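About Us – The Birau Cell

Birau is a small workshop for people who keep robots running. We started with 6 members and one two-armed machine, which we call Rora. Today most of our work is still the same: we set up the arms, we check them, and we repair them when something wears out. We also keep a simulated cell, where every new setting is tried before it goes to the real arms.

Mandla Ngcobo is responsible for the setup. Each change of grippers begins with the zero position of all joints, then the opening of the fingers, then slow reaching in a simulated living room. For the round-object check we use pumpkins, one for the right arm and one left on the floor between the arms.

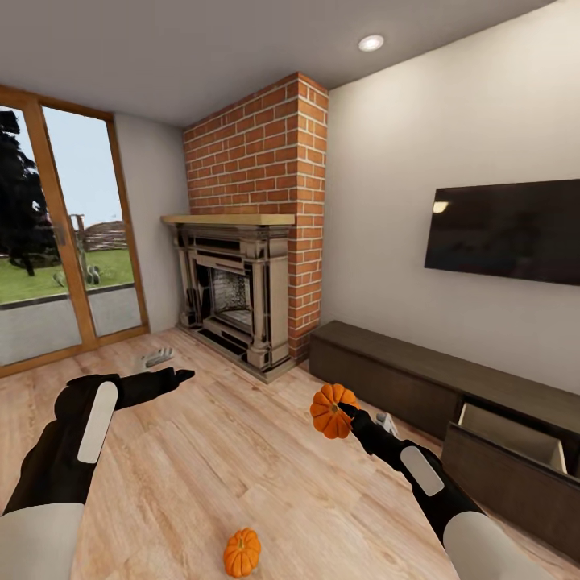
How often is the cell calibrated?
After every 160 hours of running, and also each time a gripper is changed.

Jennylyn Mangubat looks after the wrist joints and the cables. She opens the covers after 2000 hours, cleans the old grease away and writes the play of each joint in our service book. A joint with too much play goes to the bench of Lensa Birhane. Before, we sent such joints outside and waited long weeks – now we keep spare bearings in the cupboard.

The finger check is done from close. Both black fingers must come to the two sides of the pumpkin at the same height, and the ribs make it a harder shape than a ball.
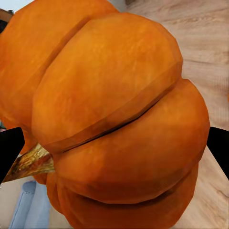
What is done when one finger closes later than the other?
The drive belt is tightened first, and then the finger offset is measured again.

Visitors are welcome in October. Please write to Chantelle Fourie before you come.

3 comments

Kai Görtz: Do you also save the old offsets? We lost ours once and it cost us two evenings.

Mandla Ngcobo: We save them in the service book, on paper too.

Du Plessis: Good page. Which grease do you use for the wrist?

Shares: 6

Contact | © Birau | Back to top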